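The Robots Can Have My Laundry Whenever They're Ready

Every December somebody asks me what I want, and every December I say the same thing: a machine that folds. I already own machines that wash and dry. They do it in a closet without my help, and then they beep until I come and do the hard part. It is a strange way to split up a job. The appliance gets to spin, and I get over 40 socks.

Last fall I wrote in this space that Brandska, the home robot out of Pletdale, would be folding in my hallway before my car lease ran out. I have since been corrected by the passage of time. The lease is up and the hallway is as it was.
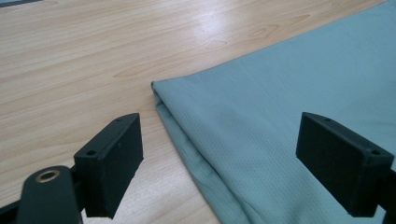

Cloth is the trouble. A coffee mug is the same mug wherever you set it down, and a robot that has learned one mug is well on its way to the next. A shirt is a new object every time it lands. Look at that rolled-over edge of blue-green fabric, with a black finger waiting on either side of it. My own hand would settle the matter while I was thinking about lunch. A machine has to work out where the edge is, whether it's one layer or two, and how hard to pinch before the whole thing slides or bunches. Then it has to do it again with the other hand, at the same time, without losing the first corner.

The people who sell these things prefer to talk about speed. Dramani's brochure promises a T-shirt in 90 seconds, which I'd call fine if you own one T-shirt. I timed myself on a normal basket, 34 pieces, and was done before the kettle had gone cold. I fold badly, I should add. My fitted sheets are balls. But they are quick balls, and they go in the closet.

Shop floors have it a little easier. Clerkelo, which folds for a uniform rental outfit, gets its shirts in one size and one color, and a human lays each one flat before the machine takes over. I've done that job. Laying it flat is most of it.

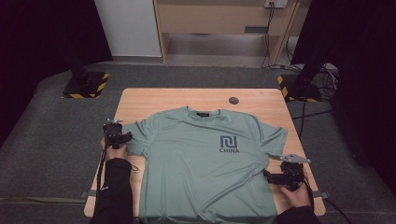 A T-shirt on the table, with a person's hands still working the grippers.

I do think it will come. The grippers are good enough already, and a person working a pair of them can do plenty, which tells me the missing piece is the person. That's a large piece. Ask me again when the thing can find the bottom of the basket, turn a sleeve right side out and notice that one sock belongs to the neighbors.

Until then I'll take a dryer that stops beeping.

Recent columns
Why I Gave Up on the Talking Fridge
A Vacuum, a Rug Fringe and a Long Afternoon
The Self-Checkout Would Like a Word
59 Passwords and Counting
In Praise of the Dumb Toaster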